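4.2 Lock-up length and validator turnout

The second part of the study looks at how long token holders agreed to keep their stake locked, and whether the length of the lock had any bearing on how often their chosen validators took part in votes. We used the Prunemer network because its lock-up terms are written to the chain in plain form and do not have to be worked out from wallet behavior. Griltden, which we used in Section 3, stores the same terms in a packed field that changed format twice during the sample period.

The sample holds 3091 wallets that opened a lock between the start of March and the end of August. Wallets run by exchanges were dropped, as were wallets that opened and closed a lock within the same hour. For each wallet we recorded the amount locked, the term chosen and the validator named in the first delegation. Later changes of validator were kept in a separate table and are used only in Section 4.4.

Of these wallets, 1831 chose the shortest term on offer. This group is large enough to pull any simple average toward itself, so all results below are given by term. The longer terms pay a higher rate, but the extra reward is paid out only at the end of the lock, and a holder who leaves early loses it in full.

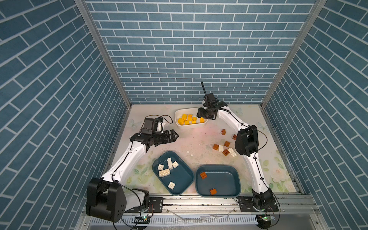
Figure 6. Arm workspace, first view.

Thanakorn Suwannarat objected to this grouping when an early draft was passed around. In his view, a wallet that renews a short lock again and again should be counted with the long holders, as its owner has in practice been locked for the same length of time. The two cases look alike in the balance record. They differ in what the holder can do at each renewal date, and a holder who may leave every few weeks has a reason to watch the validator that a holder with a fixed term lacks. We therefore kept the groups apart and ran the test a second time with renewed locks merged. The sign of the result did not change, though the gap between groups became smaller.

Turnout was measured as the share of open votes in which a validator cast any ballot, including a blank one. Votes that closed in less than 10 minutes were left out. Most of these were parameter fixes pushed through by the Wuto client team, and few validators outside that team had time to respond.

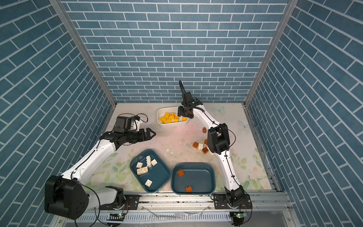

Figure 7. Arm workspace, second view.

With those votes removed, validators backed mainly by short locks had higher turnout than validators backed mainly by long ones. The difference holds for small and mid-sized validators. It disappears for the largest, which vote by script and miss almost nothing regardless of who delegates to them. We also checked whether the result came from a handful of very active operators by dropping each validator in turn and running the test again. No single removal changed the outcome.

The Aebischer index, which weights each ballot by the stake behind it, gives a weaker result. Up to 700 wallets in the sample delegated to validators that the index leaves out for low stake, and these are the validators where the effect of lock length is clearest. We report both measures in the appendix and use the unweighted one in the rest of this section.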